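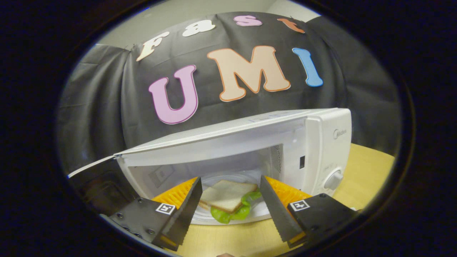
4 min read

Progress report: Kiiskinen Trail Run, route and entries
To: Reijo Hämäläinen, Bukurham
From: Tyyne Tikkanen, race office
Period covered: up to the end of January

Reijo, you asked for a plain account of where your money has gone and whether the new course will be ready. The short version is that the course is mostly ready and I am less convinced than the rest of the office that the entries will follow.

Course
The new loop is 21 kilometers and starts and finishes at the sports field. Lenni Väisänen has walked all of it and run most of it. He describes it as fast. I would wait for someone other than the person who drew it to say so. The first half is on gravel and forest road and should be quick enough, but the climb behind the ski lodge comes late, when people are tired, and the descent after it is narrow. Passing there will be hard for anyone outside the front group. I have asked Lenni to look at moving the climb earlier. He would prefer not to, as it means a road crossing, and he has promised me a sketch of both versions.

Landowner permissions are in except for one stretch by the river. We have a verbal yes for it. I don't count verbal yeses, and neither should you until there is a signature. If it falls through, the fallback is the old cycle path, which is dull but legal, and the distance would have to be measured again.

Entries
The target we gave you in the application was 600 runners. I thought it was high when we wrote it and I still do. The early price brought in a decent first wave, mostly people who have run with us before, and then it went quiet. Aleksi Pitkänen's view is that trail runners sign up late and that we shouldn't read anything into it. He may be right. He said the same before the last race, when the late rush was smaller than he had expected.

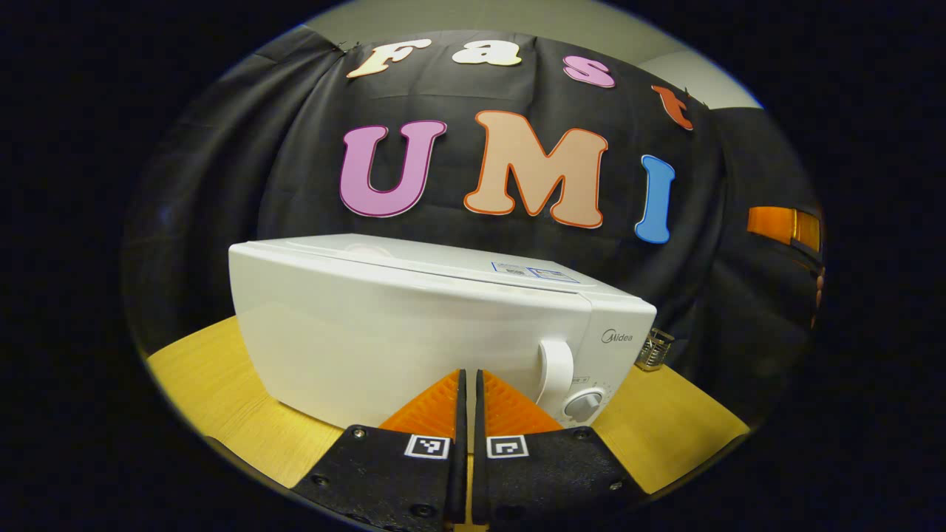 What I would like to know is how many of the early entries came through the club discount. Those runners would probably have come anyway, and the campaign you paid for was meant to reach new ones. The entry system, Jikotach, can't split the list that way at the moment. Ritva Savolainen has asked them for a report and been told it is in the next update. We were told that in the fall too.

Timing
We have booked Drirker for chip timing, with 2 intermediate points on the course. Their quote included a third, at the top of the climb, and I took it out. It would have been nice for people following from home, but phone coverage up there is poor and I didn't want to pay for splits that arrive after the runner does. The saving has gone into the first aid line, where the original budget was too thin.

Volunteers and safety
We need marshals at 19 spots. The clubs have said they can fill them. Past experience says some of those names will drop out in the final week, so Ritva is keeping a reserve list. The safety plan has gone to the rescue department and we are waiting for their comments. I expect they will ask about vehicle access to the ridge, and our answer there is weak. A quad bike can reach it; an ambulance can't.

Money
Spending is inside the budget so far, though that says little this early, with shirts, toilets and buses still to be paid. The only item over plan is signs. The first batch used arrows too small to read at running pace and had to be reordered. That was our mistake and it has not been charged to your grant.

Still open
River stretch: signature needed before the course map is printed.
Climb: Lenni's two versions, then a decision by the race office.
Entry report: Ritva to chase Jikotach again on Monday.
Ridge access: talk to the lodge about using their service road.

I would hold the second payment until the river permission is signed. Lenni disagrees with me on this and will probably call you himself.

Tyyne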